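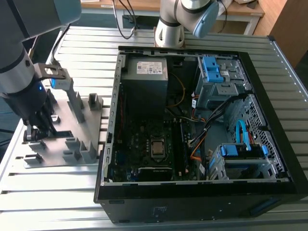

A work table with an open computer, a grey parts tray and two robot arms.

How to plan the buying of a robot work table

Some robot arms are used for working on computers. Before a workshop can use one, somebody has to decide what to buy, in what order, and how much to spend on each thing. The list of what will be paid for is called a budget.

The table

Planning starts with the table, and the arms come later. An arm is bolted down, and a weak table would shake each time the arm stopped. Many workshops choose a table top made of aluminium slats with grooves between them. Bolts slide along the grooves, so an arm can be moved without drilling new holes.

Measure the largest object that will go on the table. A desktop computer lying on its side takes up a lot of room. Leave space next to it for a tray.

The arm

Two numbers matter most when choosing an arm. Reach is how far it can stretch. Payload is how much weight it can carry, and the gripper counts as part of that weight. If an arm has a payload of 3525 grams and the gripper weighs 1655 grams, the arm can lift 1870 grams more. A memory module weighs far less than that. A full computer case weighs more, so a person puts it on the table.

The gripper

The gripper is the arm's hand. It is often sold separately, and a beginner's budget may leave it out by mistake. The parts inside a computer stand close together. Memory modules fit into long, narrow slots, and the processor sits in a square socket nearby. Wide fingers would bump into the neighbouring parts, so the buyer compares the width of the fingers with the gaps they must enter.

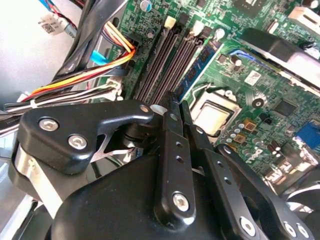 The small things

Small things are easy to forget. Write them down as well:

Bolts and brackets
Cables long enough for the arm to move
A tray with holders for parts
Spare gripper fingers
An emergency stop button

A tray can be made on a 3D printer. Each holder is shaped for one kind of part and keeps it in a known place. If a part is somewhere else, the arm may close its fingers on nothing.

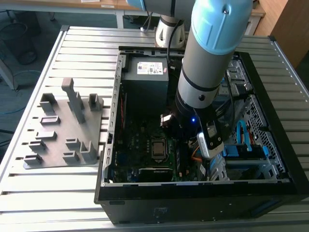

An arm over the open case. The holders on the grey plate have different shapes.

A budget to try

Pacita Rivera plans equipment for a workshop in Erncombe. She keeps 400 pounds for small things and spends none of it on the arm. She also allows 20 days for delivery before booking anyone to fit the equipment.

Make your own list with three columns: item, price, and who will check it. Add up the prices. If the total is too high, look for an item that can wait until next year. The stop button cannot wait.

Words to know

Budget: a plan for spending money.
Payload: the weight an arm can carry.
Reach: the distance an arm can stretch.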